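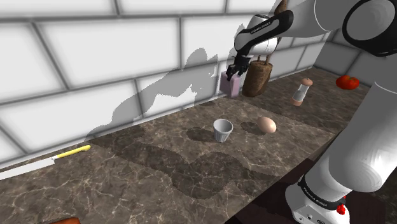 # Work at Pasichnyk, the arm edition

6/26/25

Hi again from the prep room! I run the morning crew at Pasichnyk in Grevcombe, where we cook and pack 2000 lunches on a full day, and this gallery page is the one everybody has been bugging me for. Usually I post soup and people in hairnets. This time it's the robot arm, or the computer version of it, working through a kitchen we call Skovden. Skovden only exists on a screen. It has a countertop and tile and a bunch of stuff to pick up, and the arm practices in there before anyone lets it near our own benches.

I've been in kitchens most of my adult life and I had a lot of feelings about this project, so the captions got long. Sorry (a little).

**Skovden, back wall.** Gripper on the pink block, right up against the tile next to the utensil holder. I love this one for the reach. Any of us who has tried to get something out from behind the ladle pot without knocking it over will feel it in the elbow.

**Same picture, for the crew.** Yes, Uliana, I see the knife! Yellow handle, lying on the counter by the wall. Uliana Melnychuk trains all our new people and she can't look at any work surface, real or rendered, without checking where the blade is. She brought it up at the first demo and we ended up talking about it for most of the afternoon. Our rule is that knives go back on the rack before you reach across a bench. So does the arm get the same rule? We decided yes, and it went on the sheet by the door, same wording as for people.

**The egg and the little cup.** My favorite bit of the counter, and the part I'd be most nervous about. I've asked for egg practice over and over, mostly for my own peace of mind. We peel a lot of eggs here and the arm isn't going anywhere near that job. Placing a whole one in a tray, maybe, someday. I'd want to watch that with a towel in my hand.

**Tomato, pepper mill (or salt, I can't tell which).** These are closer to my world than the block is. A block is a block every time you pick it up. Our tomatoes come in big, small, lumpy, and soft on one side, and a person just feels that and adjusts without stopping the conversation they're having. I asked Khrystyna-Mariia Shevchuk, who builds the practice kitchens, how many tries it takes before she'd trust a new move. Her number for the first round was 2000. I told her I'd have fired a prep cook well before that, and she said that's why she does it in Skovden, where all it costs is electricity.

**The shadows.** I include these because we argued about them! The big gray one from the arm goes right across the wall, with jaggedy edges, and my first thought was that it looked like an old video game. Khrystyna-Mariia says she changes the light on purpose from one practice kitchen to the next. Our own prep room has a window on the street side and two tubes I keep asking to have replaced, so fine, I'm convinced.

## What's different for us so far

People ask me this at the door, so I'll put it in writing.

The job the arm is meant for is the dullest one we've got: moving small items from the bench to the trays at the end of the line. Six of us take turns on it now. It's hard on the wrists and you can't look away for long, and it's the spot where folks get short with each other. When I told the crew in February that we were going to try automating it, there was silence, and then someone asked whose hours were going. Fair question. I didn't have an answer that day and I said so, which felt awful.

What we've got now is written down. Nobody's hours drop during the trial. The time that comes off the tray station goes to sauces and to the morning check, both of which we've been rushing. After the trial we sit down again, all six plus the office, and the crew gets the numbers beforehand so we aren't reading them for the first time at the table. I'm not going to promise more than that on a gallery page.

Smaller changes, in no order:

- We started using Kimach for the task list, because the arm's schedule needed to live somewhere everybody could see. I grumbled. It's fine. The big tablet by the sink beats my handwriting.
- Things have fixed places now. The utensil pot has a taped outline on the bench. I used to move it wherever I wanted and I still reach for the old spot.
- Two of the crew are learning to stop and restart the arm. Both of them asked to, and they get paid for the training time.
- Breaks got better, which I didn't see coming. Writing out the tray job step by step for Khrystyna-Mariia made it really obvious how long we were leaving one person on it.

That last one has nothing to do with a robot, when you think about it. We could have fixed it years ago with a pencil. But we had to explain the job to somebody who'd never done it, and she kept asking "and then who takes over?" and we kept looking at each other.

I do miss something, a bit. The tray station was where new people learned the menu, since every single item went through their hands. Uliana has been thinking about what replaces that, and for now new starters will still do their first week there, arm or no arm. If you've worked somewhere that went through this, I'd love to know how you handled training. Catch me at the side door after the lunch rush.

And if you're on the crew and want to try Skovden yourself, ask Khrystyna-Mariia to load it on the office computer. You can drive the arm around with the keyboard. I knocked over the cup on my first go and the mill on my second, and I'm told the tomato left the counter entirely.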